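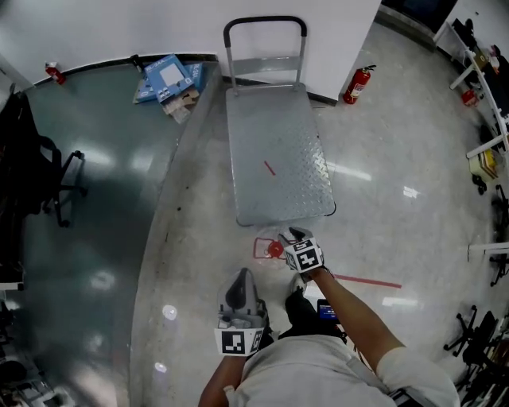
2026-07-17

Back corridor and trolley bay, continued.

Platform trolley is parked against the wall, handle end in. Deck is sound, diamond plate a bit greasy at one corner, wiped down. Handle has slight play on the left side. Gerardo to look at the bolts before we put anything heavy on it. The plate from Furtado gives 95 kg as our own limit for the ramp, so stick to that whatever the trolley itself will take.

Red tape on the floor: the square in front of the trolley stays where it is. The line running off to the right of it marks the edge of the walkway. Measured 1190 mm clear at the narrowest point by the stores door. Valquíria wants it checked again once the Tuvier shelving is in.

Extinguishers: both on the floor by the wall. They want brackets. Asked Dramley for a price on fitting, no reply yet. Keep the trolley handle clear of the big one.

Flattened boxes still by the wall, blue ones on top and brown card under. Brown can go in the paper cage. Hold the blue until the Temetano returns are settled, 5 items outstanding, 4 of them with labels.

To do: tape gun refills, degreaser, ask Gerardo where the spare castors went.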